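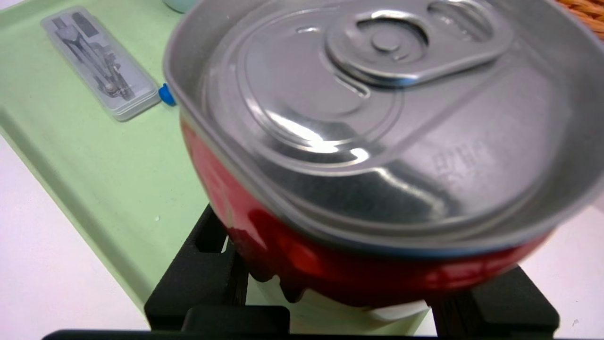

Bon, je reprends le fil sur le bras, vu que plusieurs d'entre vous m'ont demandé où ça en était. Réponse courte : il prend des trucs. Réponse longue ci-dessous (prenez un café).

Pour les nouveaux : je monte un petit bras de table à l'atelier partagé Lodhi, sur mes soirées. Six axes, une pince à deux doigts, une caméra au poignet. Le projet s'appelle Flolatley, ne cherchez pas, c'est un nom qu'on a trouvé à une heure où on aurait dû dormir.

Le mois dernier j'en étais aux vibrations dans le coude. Résolu ! C'était la courroie, trop tendue. J'avais passé deux soirées dans le code à chercher un bug de filtrage et Satish est arrivé, a appuyé dessus avec le pouce et m'a dit « détends-moi ça ». Merci Satish, je ne t'en veux presque pas.

Depuis, j'attaque la partie qui me fait vraiment plaisir : la saisie. Je pose des objets de tous les jours sur un plateau vert et j'apprends au bras à aller les chercher. Canette, feutre, ce qui traîne dans les tiroirs.

La canette, c'est le gros morceau. C'est rond, ça brille, et les reflets du plafonnier sur le couvercle se baladent dès que le poignet tourne. Mon premier détecteur prenait le reflet pour un objet à part. Il visait donc un point lumineux, avec beaucoup de conviction.

Ce qui a aidé : baisser l'exposition à la main et la bloquer. L'automatique changeait d'avis pendant la descente, et le seuillage partait en vrille à mi-chemin. Un réglage fixe, même un peu sombre, et tout se calme.

Deuxième chose, la force. Une canette pleine encaisse bien, une vide se froisse pour un rien. J'ai mis une limite de courant sur le servo de la pince, et une montée progressive : on ferme vite jusqu'au contact, puis tout doucement. Savita m'a sorti la courbe sur son écran, on voit très bien le coude au moment où ça touche.

Parlons chiffres, je sais que Renu ne lit que ça : 184 essais enregistrés depuis que j'ai bloqué l'exposition, dont 20 ratés. La plupart des ratés viennent d'une approche de travers, un doigt qui touche avant l'autre et qui pousse l'objet au lieu de le serrer.

(Et le journal fait 2628 lignes, parce que j'ai laissé les messages de debug activés. Oui, je sais. Je vais nettoyer.)

Pour l'approche de travers, j'ai ajouté une pause au-dessus de l'objet. Le bras s'arrête, refait une image, recalcule l'angle, et seulement après il descend. On perd un peu de temps mais franchement je préfère un bras lent à un bras qui fait du billard.

Les objets longs posent un autre souci : il faut tourner le poignet pour que les doigts se referment en travers, de chaque côté du corps. Au début je prenais le centre de la boîte englobante et basta. Sauf qu'un objet en diagonale donne une boîte presque carrée et l'angle passe à la trappe ! Maintenant je calcule l'axe principal du contour et c'est le jour et la nuit.

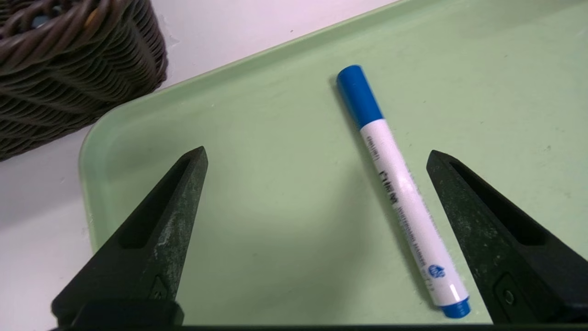

Faut-il une caméra de profondeur pour débuter avec une pince ?

Une simple caméra couleur suffit tant que la table est plane et que sa hauteur est connue. On calibre une fois, on convertit les pixels en millimètres, et on garde la profondeur pour le jour où on voudra empiler des choses.

Côté logiciel je suis toujours sur Inevgate pour la planification des trajectoires. La doc est maigre, mais Madhu a écrit une page sur le wiki de l'atelier avec les repères dessinés au propre, et ça m'a évité de confondre encore une fois le repère de la pince et celui de la caméra. (Ça m'est arrivé. Le bras a visé soigneusement à côté, toujours du même côté.)

D'ailleurs petit conseil si vous avez un décalage constant comme ça : ne touchez pas au détecteur. Refaites la calibration main-œil avec plus de poses, et surtout des poses bien inclinées. Les miennes se ressemblaient toutes, forcément le calcul ne voyait pas grand-chose.

La suite : des patins souples pour le bout des doigts. Pramila veut essayer plusieurs duretés, moi je parie sur la plus molle. Et il faudra que je refasse le passage de câble au poignet, il tire un peu en fin de rotation.

Je mettrai les fichiers de la pince en ligne quand j'aurai renommé les pièces. Pour l'instant il y en a une qui s'appelle « doigt_final_bon_v2_vrai » et j'ai ma fierté.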